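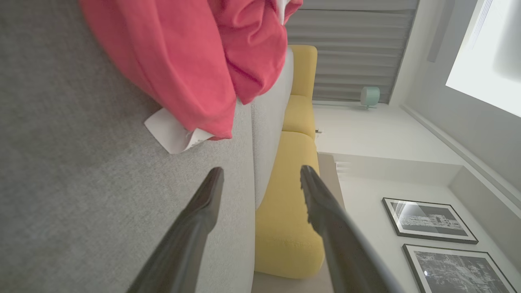 Figure 2. Red fabric on a gray upholstered seat.

4.2 Where clothes rest between wearings

Most studies of household laundry start at the washing machine. They count loads, water use, and detergent, and they treat a garment as either clean or dirty. The diaries kept by our 15 households show a third group, which we call resting clothes. These are items that have been worn once, or washed and not yet put away, and that sit on furniture until somebody decides what to do with them.

Households in Arkanard and Skukton filled in a diary each evening in August. They wrote down every garment left outside a closet, drawer, or hamper, and where it was. The full set holds 111 entries with a usable location. Chairs and sofas came up far more often than beds or door hooks. Several people wrote that they did not think of the sofa as storage at all, even on days when they listed the same sweater there twice.

Homes with a closet in the hallway reported fewer resting clothes than homes where every closet was in a bedroom. We are careful with this result. The hallway homes were also the smaller ones, and people in small homes may clear the seats sooner in order to sit down.
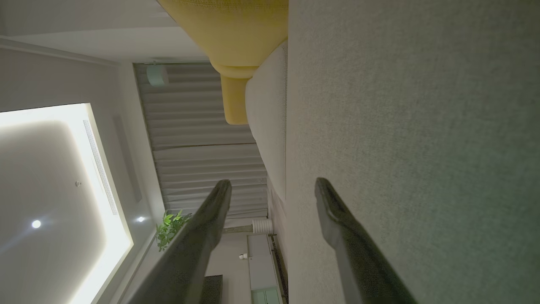
Why did the study use diaries in place of a single interview?
People tend to forget small daily habits when asked about them weeks later, and an evening diary records the garment and its location on the same day.

Fabric type mattered less than we had expected. Knits and cotton tops rested for similar lengths of time. The planned use of the garment made a larger difference. Sportswear was usually moved to the hamper by the next evening, while sweaters and jackets stayed out until they were worn again. In 11 entries the writer noted that a garment was washed only after it had become unclear whether it was clean. We count these as avoidable washes, though the households did not always see them that way. One diary from Skukton reads, "Smelled fine, washed it anyway."
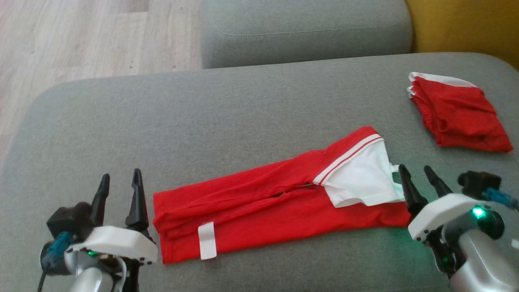 What counts as an avoidable wash in this section?
A wash is counted as avoidable when the diary says the garment went into the machine because its owner could no longer tell if it was clean.

The Plinik coding sheet, which we used to sort the entries, has no category for folded items left on seats. We entered them as resting clothes if they were still there the following evening and left them out otherwise. Two coders worked separately and settled differences by rereading the diary page. Entries with no location were dropped before coding. Section 4.3 turns to shared garments, such as blankets and robes, where it was often unclear who was expected to put them away.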